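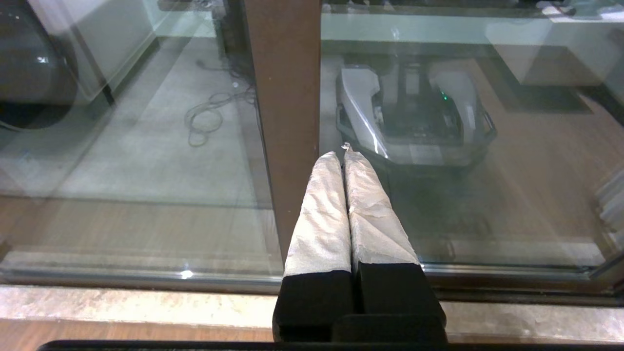

Danuta Głowacki asked whether the top landing alarm could wait till the next round as it was only chirping, not going off. No. Chirping means battery, battery means it gets done the same day. Changed it before starting on the rest.

Autumn house check, Laskowska guest house, Jernambridge
September, started 7.30 am before breakfasts, finished after the last checkout
Key: OK / DO (needs doing, can stay open) / STOP (out of use till fixed)

ALARMS AND WAY OUT

Smoke alarms, all floors, test button held till it sounds
OK now. Top landing see above. Kitchen one is a heat alarm, tested seperately, fine.

Carbon monoxide alarm, boiler cupboard
DO. Works but date on the back has nearly gone. New one on the shopping list, same type please, not the cheap one from the market.

Front door opens from inside without a key
OK. Thumb turn stiff in the damp. Graphite, not oil. Oil last year and it gummed up.

Back door ditto
STOP till lunchtime, then OK. Somebody had put the deadlock on and taken the key to the shed. Key now on the hook by the door and it stays on the hook. Spoke to everyone on shift.

Hallway and stairs clear
DO. Suitcase under the stairs from a guest who went home, pushchair by the radiator, paper for recycling. Suitcase gone to the office. Pushchair folds, so fold it.

Emergency light, stairs
OK, stayed on the full 30 minutes with the breaker off. Sat there with a tea.

Fire blanket and extinguisher, kitchen
OK, tag in date, pin in. Blanket had been moved behind the toaster, back on its bracket next to the door. You don't want to reach over a burning pan for it.

STAIRS AND FLOORS

Handrail, give it a proper tug top to bottom
DO. Bracket by the half landing is loose in the wall. Longer screw and a new plug. Felicja Jabłońska has the drill.

Stair carpet
OK apart from one nosing lifting, near the bottom. Tacked down for now, want it done properly before the dark evenings.

Bathroom mats, rubber side still grips
DO. The blue ones are finished, slide like soap. Binned 2. The rest will do another season.

Outside steps
DO. Green again. Scrub, then the stuff in the white tub, keep the cat in while it dries. White edge paint nearly worn off, wants redoing on a dry day if we get one.

WATER

Hot tap temperature, family bathroom
STOP for an hour. Mixer valve had crept up and it came out far too hot for a child. Turned down, left to settle, tested again, OK. Written in the book. Check again next week as it has done this before.

Little-used taps and shower, run through
OK. Garden room shower had been sitting, ran it till it was properly hot, then cold, window open. Shower head off and into vinegar.

Stopcock turns
OK but it took both hands. Whoever is on nights needs to be able to do this. Work it back and forth every month, it is on the rota now, please acctually tick it.

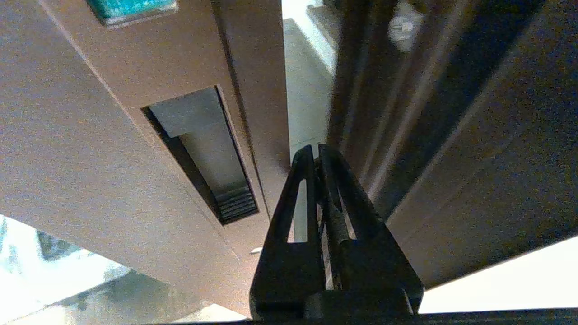 ELECTRICS

Trip test, consumer unit
OK, tripped straight away. Reset the clocks after!! The radio alarm in the garden room went off at 3 in the morning last time.

Plugs, leads, kettles in rooms
DO. One kettle lead with a nick near the plug, cut off and binned so nobody rescues it. Iron in the linen cupboard has a scorched plug, also gone. Replacements ordered.

Extension leads
DO. There was one plugged into another behind the telly in the lounge, with a heater on the end. Not having that. Heater goes in the wall or it doesn't go on.

Bedside lamps
OK. Shade on one was touching the bulb, swapped for an LED and bent the ring out.

Outside light, path to the car park
DO. Sensor picks up the hedge and not the people. Cut the hedge first, then see.

WINDOWS AND ROOMS

Restrictors on upstairs windows, push each one
DO. All held bar the one in the twin at the back, screw missing. Window locked shut meanwhile and a note for the guests. Key in the office.

Blind cords on cleats, out of reach of a cot
OK. Family room cord had come off its cleat, wound back on. Housekeeping please look at this every changeover, it takes a second.

Wardrobes fixed to wall
DO. Family room one rocks. Strap and bracket, same day as the handrail.

Bunk rail
OK, bolts nipped up.

OUTSIDE

Gutters
DO. Moss over the porch, dripping right where people stand. Not going up the ladder alone, needs two.

Shed, locked, weedkiller and paint up high
OK. Petrol can shouldn't be in there at all, moved to the metal box.

Gate
OK. Squeaks. Leave the squeak, we like hearing it.

COSTS AND WHO

Quote from Adimura for stair nosings, supply and fit, all of them: 399. Have asked Tellport as well and heard nothing back. If nothing by month end go with Adimura.
New CO alarm: 27 in the shop by the station, get it from petty cash.
Handrail, wardrobe strap, window screw: Felicja, all in one go.
Steps and hedge: me, weather permitting.
Alarm batteries: Danuta has the spares, top drawer, left.

COMMENTS FROM STAFF

Felicja: restrictor screw is an odd size, old stock in the jar in the shed, try there before buying.
Danuta: can we have the checklist a bit bigger next time, cannot read the boxes on the stairs. Also the linen cupboard door sticks, not a safety thing but still.
Me: bigger print yes. Door, will plane it when it dries out. Sheet stays pinned in the office till every DO is crossed off, initials please, not ticks.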